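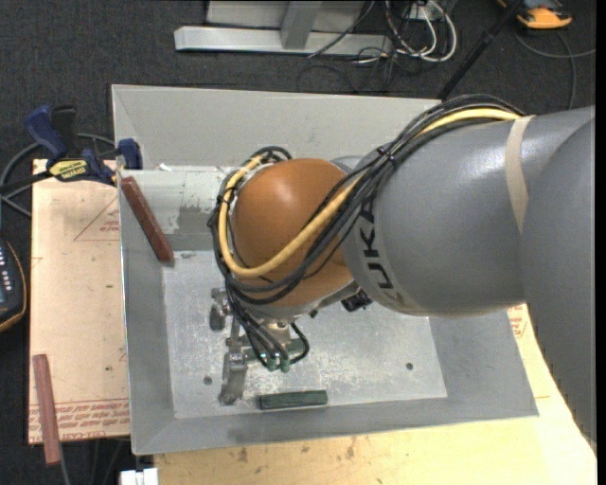 KUKA arm over the parts bin at the trial cell, Hordiienko works, Dovitz.

Visit report: Hordiienko works, Dovitz

A delegation of 11 members of the Wekero regional employers' association visited the Hordiienko works on 4th September. The purpose of the visit was to review the introduction of robotic bin picking and to hear from the staff whose duties are affected by it. The delegation was received by Zoia Sirko, production manager, and was given access to the packing hall, the trial cell and the training room.

Background

Hordiienko supplies sorted and packed blocks to makers of educational and craft sets. Until last year all picking was done by hand at long tables. The work requires little strength for any single piece, but it is repeated through the whole shift, and the company's own health records showed a steady number of wrist and shoulder complaints. The works employs 26 people in packing, and management has stated in writing that no position will be removed during the trial period.

The trial cell

The cell is operated under a project named Tekuton. At present it consists of a KUKA arm with an orange wrist joint and a metal gripper, working over a gray bin with sloping sides. The bin is gripped at one corner by a bar clamp with a blue handle. Cables and hoses are carried along the outside of the arm and gathered with tape and a cable tie. Ms. Sirko explained that a closed cable guide has been ordered and will be fitted before the cell moves to the packing hall.

Members asked why the cell handles only a few blocks at a time. The reply was that pieces lying against a sloping wall are harder to grip than pieces lying flat, and that the team prefers to settle this question before larger quantities are introduced. The target for the next stage is 800 picks per shift. The rate reached in August was below that figure and was not disclosed.

Changes for staff

Four packers have been trained to supervise the cell. Their duties include preparing the bin, clearing stopped picks and recording the cause of each stop. They continue to spend half of every shift at the hand tables. The delegation spoke with two of them without management present. Both described the new duties as less tiring for the hands and more demanding on the attention. One remarked that waiting for a fault is a different kind of work from packing, and that she had needed several weeks to become used to it.

Pay was raised by staff and by members alike. Supervising packers receive a supplement for the hours spent at the cell, but their job grade has not changed. The staff representatives have requested a separate grade, and talks are in progress.

Points noted by the delegation

Written instructions for clearing a stopped pick are available in the training room but were not posted at the cell. Management agreed to correct this.

Packers who have not been selected for training would welcome a clear timetable for the next intake.

The stop log is kept on paper. Staff asked that it remain so until the electronic form has been shortened.

The association thanks Hordiienko and its employees for their time and their open answers. A second visit is planned once the cell has been moved to the packing hall. Members wishing to take part should apply to the Wekero office.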